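Sunday, Grukside, upper floor

Started at 9:30 with unit 2. It had been logging a jaw position that did not return to zero after a full close. The offset was small on the first close and grew with every cycle, so I ruled out a bad zero and went looking for something that slipped.

Opened the housing. The six-screw cover comes off in one piece if the lower edge is lifted first. Pulling from the top bends the locating tab, and the tab on this unit has already been glued once. The encoder hub was turning on its shaft under load. The set screw had backed out by half a turn and there was no thread compound on it. Cleaned the shaft flat with alcohol, put the hub back against the shoulder, tightened the screw, added compound. Left it for an hour before loading it.

While that cured I replaced the drive belt. The old one was not broken, but the teeth on the loaded side had a polished look and the log has it at 3000 cycles past the last change. Sibiya's service sheet says to set tension by deflection at the midpoint of the long run. The long run is not reachable with the board in place. I moved the board aside on its cable and did it that way - two screws, no need to unplug anything. Should be written into the sheet.

Reassembled at 11:15. Ran 800 cycles by hand trigger and bench stop, in blocks of 100, checking zero after each block. Readings stayed within one count. Closed out the slip fault as a loose hub.

Next was tracking. The Ivach software finds the unit's position from the marker cube, and last week's log showed small jumps in the height value, always on the same side of the floor. I suspected the cube had been moved after calibration. There was no record either way, so I started from nothing: cube wiped, set back on its tape corners, leveled with the small spirit level, calibration file renamed and a new one made.

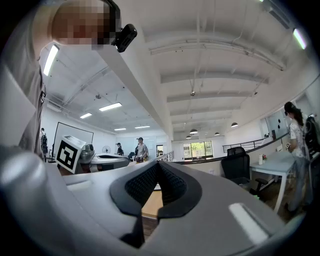 The first pass gave a clean fit on the near side and a poor one toward the railing. I walked the same path again at half speed and got the same result, so motion blur is not the main cause. Then I fixed the exposure at a shorter value and repeated it. The jumps dropped from 18 in one pass to 2. My reading is that auto exposure was hunting between the ceiling lights and the window, and the marker edges moved slightly each time it did. I have not proved that. A pass after dark with the same settings would separate the two light sources.

Fixed exposure makes the far end of the room darker in the recording. For the Donard tasks this does not matter, as all of those are done at table height and close to the cube. Anyone working farther out will have to set their own value. Left a note to that effect in the settings file, on the line above the number.

Other items on unit 2:

Jaw pads. Some lifting at one corner of the adhesive. Pressed down and clamped with a strip of scrap rubber over lunch. Holding for now. Order a pair.

Lens. Fine scratch near the rim, outside the part that tracking uses. Not replaced.

Cable exit. The strain relief had rotated so that the cable left the housing at an angle. Turned back and marked with a paint line across both parts, so that the next rotation shows without opening anything.

Battery. Run time is down compared with unit 1 under the same use. Contacts cleaned. If it is still short on the next charge, swap the packs between the units and see which one the problem follows.

Unit 1 got the quick check only: zero, full open, full close, trigger feel, screws. Its hub screw has no compound either. I did not open it today, as one unit needs to stay in a known state while the other is being changed. It goes on the list before the next belt.

Stopped at 4:40. Both units on charge, old calibration file kept under its date, new one loaded. The drawer marked Sibiya is out of the short cover screws. I used one long one at the rear corner of unit 2 with a washer under the head, and it should come out when the short ones arrive.

To do: night pass with fixed exposure. Hub screw on unit 1. Pads. Correct the tension step in the service sheet. Find out who has the other torque driver.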